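# Bokine adjustable desk lamp, six months in

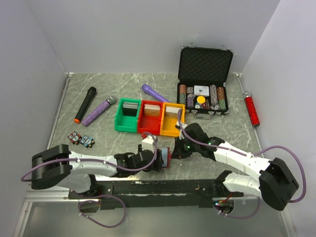 Drustgate Technical Library, Equipment Loans Desk

We bought the Bokine for the study tables in November, after two of the old clamp lamps lost their springs. It has been switched on most days until closing, so this is a fair test of how it holds up.

**Light.** The head has 36 LEDs behind a frosted cover and puts out 792 lumens at full power. That is plenty for reading small print or a circuit diagram. The warm setting is good for evenings. The cool one is a bit blue for my taste, and I leave it off.

**Arm.** Two joints and a ball at the head. The lower joint is stiff and stays where you put it. The upper one has started to sag when the arm is fully stretched out. A quarter turn on the knob fixes it for a week or two.

**Base.** Heavy enough. The clamp version costs more, and I would only get it for a narrow desk. The rubber feet left faint marks on a painted shelf but none on the tables.

**Timer.** It shuts off after 15 or 60 minutes, and there's no way to set anything in between. Readers complain about the short one. You also have to set it again each time the lamp is unplugged.

The Sedier we tried before it had a better switch and a much worse cord, too short to reach a wall outlet from the middle of a table. Mendoza sells spare covers and knobs for both.

I'd buy the Bokine again at the sale price. At full price I would look for one with a better upper joint.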